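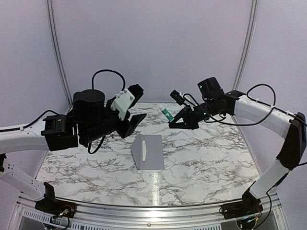
## Bench notes: small tubes and marble-pattern tops

The Galoton storage guide has a revised page on small capped tubes, December 2025 edition. Sort by cap color first, then by band. A white body with a green band and dark cap reads clearly against gray-veined marble pattern; plain white tubes do not, and should go on a dark mat.

Keep flat items such as folded cards to the middle of the top, at least 30 mm from any tube. 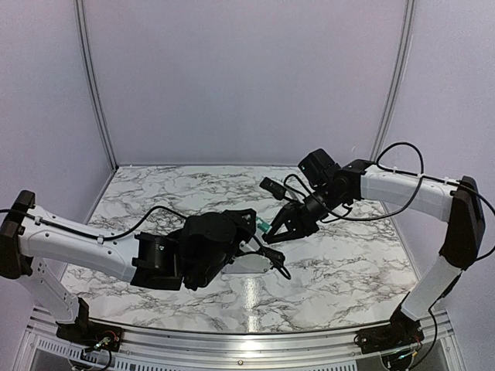

Wipe the surface before sorting, with the cloth folded to 7 inches. Endum liners are back in stock in packs of 50.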